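Gripper and Controller Comparison: Second Progress Report
Submitted to the Hallia programme office, 28 July 2018

1. Position at the end of the period

The comparison of fingertip materials on the two-arm cell is on schedule. Work since January has centred on the small gear assembly task, in which spur gears are placed over upright pins on a round metal plate. Of the 1,291 trials planned under the grant, 634 have been completed. The remainder will be divided between the Griso pads and the harder Boltach set, which arrived later than agreed.

2. Findings to date

The padded fingers hold a gear securely by its teeth, and slippage during transport is no longer the main cause of failed trials. The greater difficulty is alignment. A gear gripped at a slight tilt will catch on the rim of its bore and will not seat, and the present Chu controller is slow to correct this. Of the 344 trials in which the controller was allowed to search for the pin by small circular movements, 75 ended in a time-out. The wrist cameras give a usable view of the bore while the gear is held. The head camera is used for locating the plate and any gears still to be fitted.

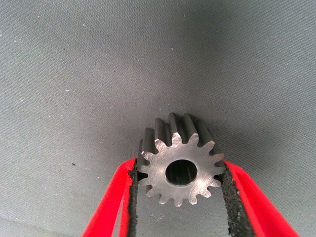
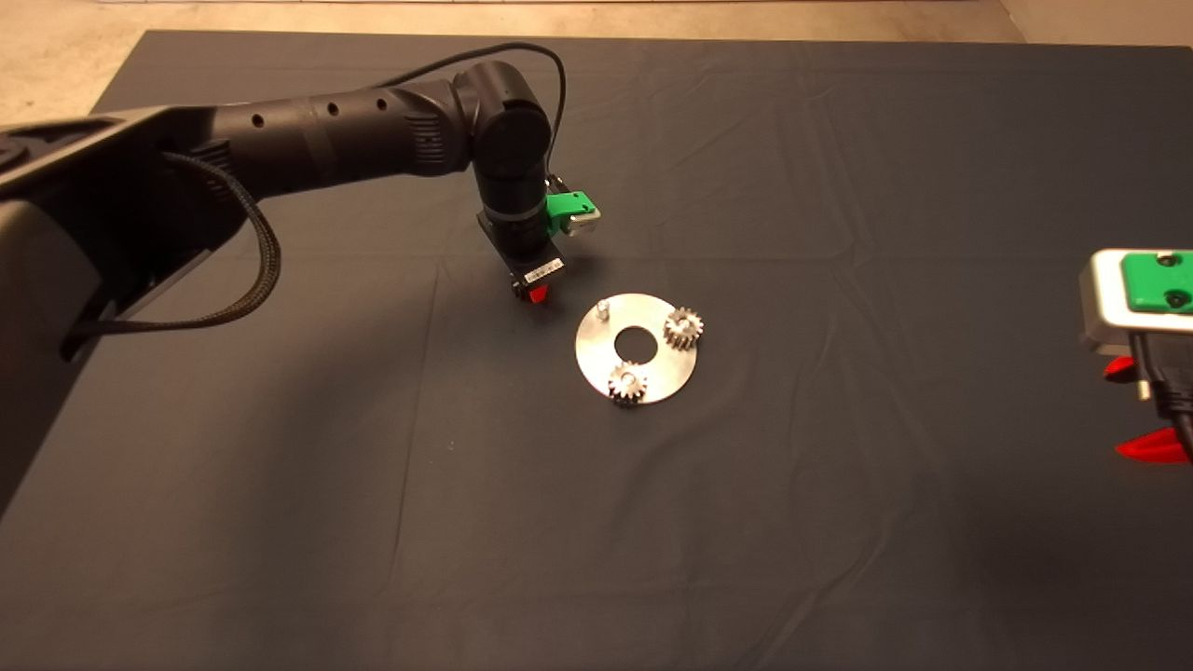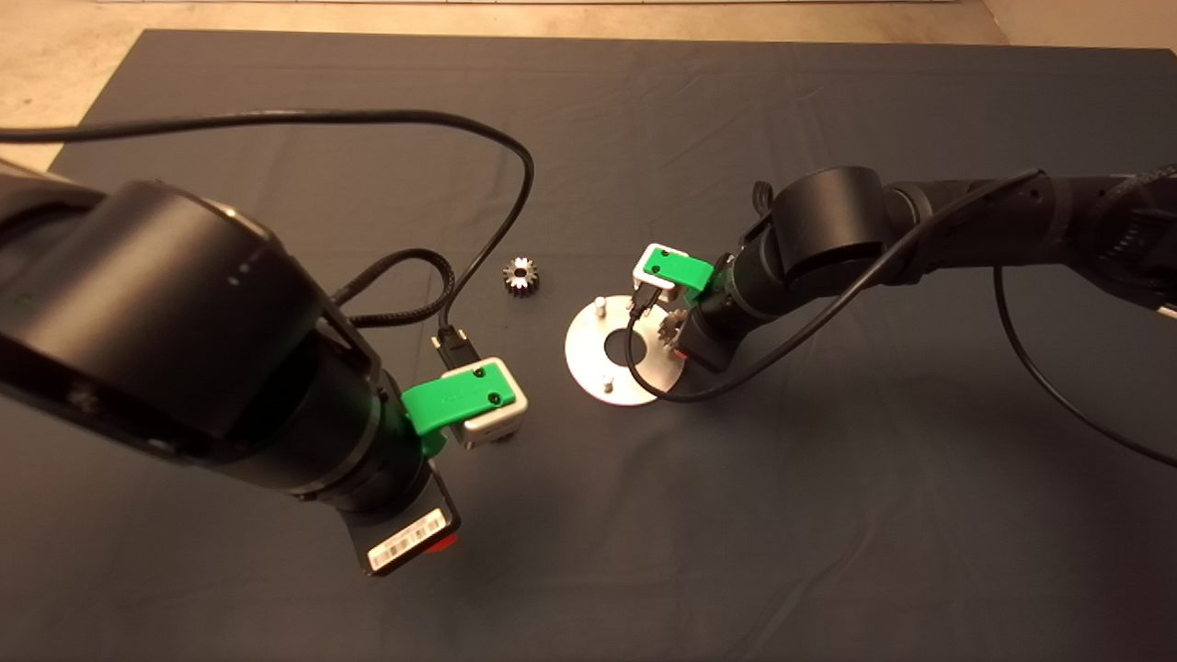 Gear assembly task on the two-arm cell, grey cloth surface.

Rawiri Treloar, on reading the draft of this report, asked that the time-outs should not be charged to the controller alone. In his view the softer pads give way a little when the gear touches the pin, so that the measured force arrives late and the search begins from the wrong place. He would prefer the search trials to be repeated with the harder set before any change of controller is put forward.

3. Response and next steps

We accept this point. The search trials will be repeated on the Boltach set with the controller settings left as they are. A decision on the controller is therefore deferred to the third report. No additional funds are requested. Pad wear will be recorded at the close of each block of trials, and the log will be attached to the final account.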